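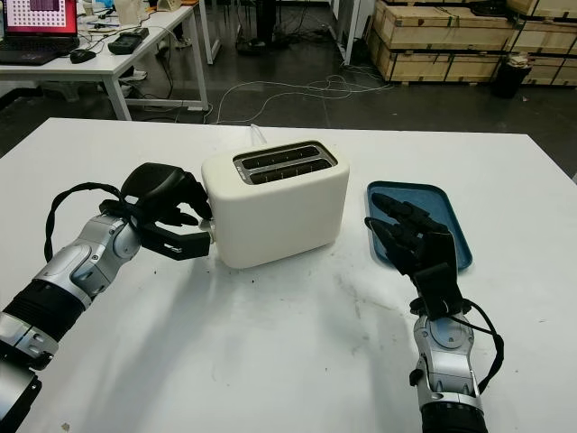 04/12/2022
Rutavora hand kit, evaluation unit, bench 2
Entry: S. Rawat. Akash Dubey on the console.

Kit under review is the bimanual package from Rutavora, quoted through Bitusden. Two multi-fingered hands, wrist adapters, cable set, control software. Graltari is the other bid and has not shipped anything yet.

Task is the toaster set: left hand works the lever side, right hand stays over the blue tray. Toaster unplugged for all lever trials. No bread until the lever numbers are acceptable.

Settings: grip current limit at 300 mA to start, command rate 200 Hz, default finger gains from the vendor file. Akash dropped the limit once to see if the thumb would still seat the lever. It stalled short of the latch, so back to 300.

Lever results: 11 attempts at the default approach angle. The usual failure is the thumb sliding off the end of the lever before it latches. Second most common is the body of the toaster creeping on the table while the finger pushes. Neither is a fault in the hand as such – the fingertip pad is harder than the one on the Yu hand we ran in May, and it shows on small glossy parts.

Cables: both hands have the lead leaving at the wrist and looping down the outside of the forearm. The loop is long enough to catch on things. Manual gives no minimum bend radius. Asked Bitusden for one, plus the price of a shorter lead.

Software: calibration has to be repeated after every power cycle. The log file stops at 328 lines and overwrites from the top without a warning. Lost the first set that way. Akash now copies the log out between sets.

Documentation is thin on the thumb joint. Torque table lists the four fingers and skips the thumb. Second question for Bitusden.

To do:
– soft pads from the Yu spares, check whether they fit
– non-slip mat under the toaster, repeat the lever set
– tie back the left cable, leave slack for wrist roll
– no purchase recommendation until the pad trial is finished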